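Teestation in der Halle: neue Regelung ab September

Flolovby intern, Ausgabe August 2018, Rubrik Arbeitsplatz und Ausstattung

Die Versorgung mit Heißgetränken in der Halle wird umgestellt. Bisher standen Großpackungen mit losem Tee in der Küche am Eingang, dazu zwei Siebkannen, die nach Gebrauch selten gereinigt wurden. Ab September gibt es ausschließlich portionierten Tee in Pyramidenbeuteln. Die Beutel werden in der Originalpackung ausgegeben, die Packungen bleiben im Arbeitsbereich und werden nicht umgefüllt.

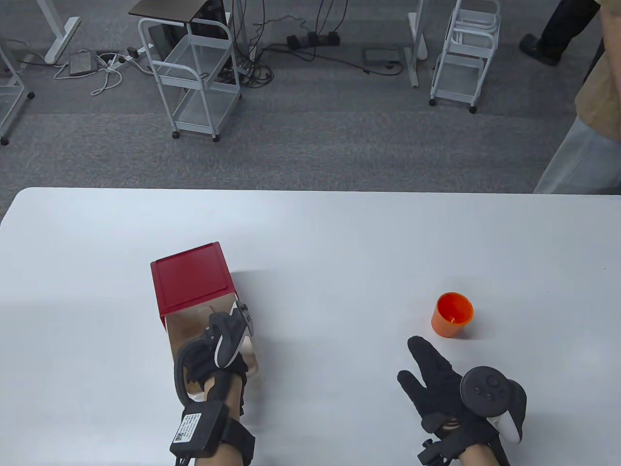 Ausschlaggebend für die Wahl der Verpackung war die Lagerung. In der Küche verlor der lose Tee innerhalb weniger Wochen an Aroma, zudem war von außen nicht erkennbar, wann nachbestellt werden musste. Die Schachtel mit rotem Deckel und durchsichtigem Unterteil erleichtert die Kontrolle, ohne dass sie geöffnet werden muss. Getrunken wird weiterhin aus Mehrwegbechern. Die kurzen orangefarbenen Kunststoffbecher sind für kleine Portionen gedacht und stapelbar; wer größere Mengen bevorzugt, bringt ein eigenes Gefäß mit. Einwegbecher werden nicht mehr beschafft.

Beliefert werden wir von Cumel. Die erste Lieferung umfasst 156 Packungen und ist auf das Lager und die Küche verteilt. Der Rahmenvertrag sieht eine Abnahme von 1.918 Beuteln pro Quartal vor, Mehrbedarf wird zum gleichen Stückpreis nachgeliefert. Die Abrechnung erfolgt über die Kostenstelle Sýkora, also über dasselbe Konto wie Kaffee und Mineralwasser.

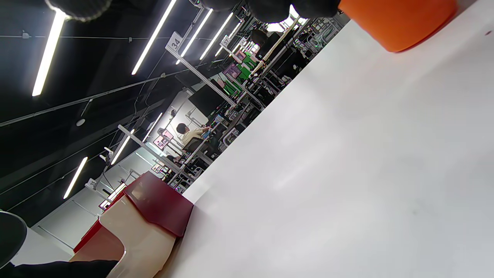

Für Kaffee ändert sich vorerst nichts. Der Wartungsvertrag für die beiden Maschinen läuft weiter, die Entkalkung findet wie gehabt am Monatsende statt. Ein Wechsel auf ein anderes Mahlwerk wurde geprüft und zurückgestellt - die Ersatzteile für das vorhandene Modell sind noch auf Lager.

Zur Handhabung der Teepackungen gilt Folgendes. Der Deckel wird nach jeder Entnahme geschlossen. Einzelne Beutel werden nicht in Schubladen oder Stiftschalen aufbewahrt, sie nehmen Fremdgerüche an. Angebrochene Packungen sind zuerst aufzubrauchen. Leere Schachteln werden getrennt entsorgt: Karton in den Papierbehälter, Kunststoffteile in den gelben Sack. Für gebrauchte Beutel steht in der Küche ein Behälter mit Deckel bereit, der täglich geleert wird. 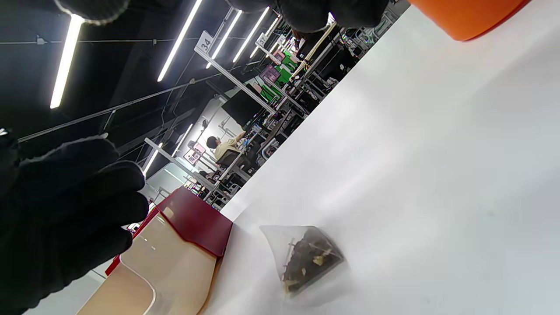 Wie lange muss ein Pyramidenbeutel ziehen? Bei Schwarztee drei bis vier Minuten mit kochendem Wasser, bei Grüntee zwei Minuten bei 80 Grad. Die Pyramidenform lässt den Blättern mehr Raum als ein flacher Beutel, grobere Blattstücke können sich dadurch besser entfalten. Ein zweiter Aufguss ist bei Grüntee möglich, bei Schwarztee fällt er meist dünn aus. Der Wasserkocher in der Küche besitzt eine Temperaturwahl, die Taste befindet sich am Griff. Die voreingestellte Stufe ist 100 Grad.

Die Becher werden im unteren Korb der Spülmaschine gereinigt, Programm Eco, Öffnung nach unten. Im Bestand sind 36 Stück. Teeränder lassen sich mit Natron entfernen, Scheuermilch greift die Oberfläche an und ist zu vermeiden. Becher mit Rissen am Rand bitte aussortieren und im Lager melden, sie werden ersetzt.
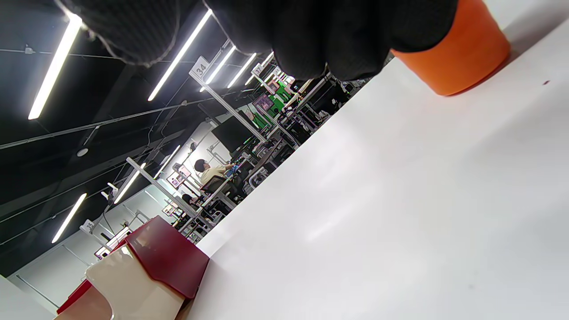
Aus dem Standort Fundlow kam dazu der Einwand, dass Pyramidenbeutel gegenüber losem Tee mehr Abfall verursachen und das Netzgewebe je nach Hersteller nicht kompostierbar ist. Man habe dort gute Erfahrungen mit Dauerfiltern gemacht, sofern jeder seinen eigenen benutzt und auch selbst reinigt. Der Hinweis ist berechtigt. Das Material des Gewebes wird bei Cumel angefragt; bis zur Antwort gehören die Beutel in den Restmüll. Wer einen eigenen Dauerfilter verwenden möchte, kann dies tun, loser Tee wird dafür allerdings nicht mehr gestellt.

Die Restbestände an losem Tee stehen bis zur Umstellung im Regal neben der Spüle und können mitgenommen werden. Die beiden Siebkannen gehen ins Lager. Sortenwünsche für die Folgebestellung bitte in die Liste an der Küchentür eintragen, Durchwahl für Rückfragen ist die 547.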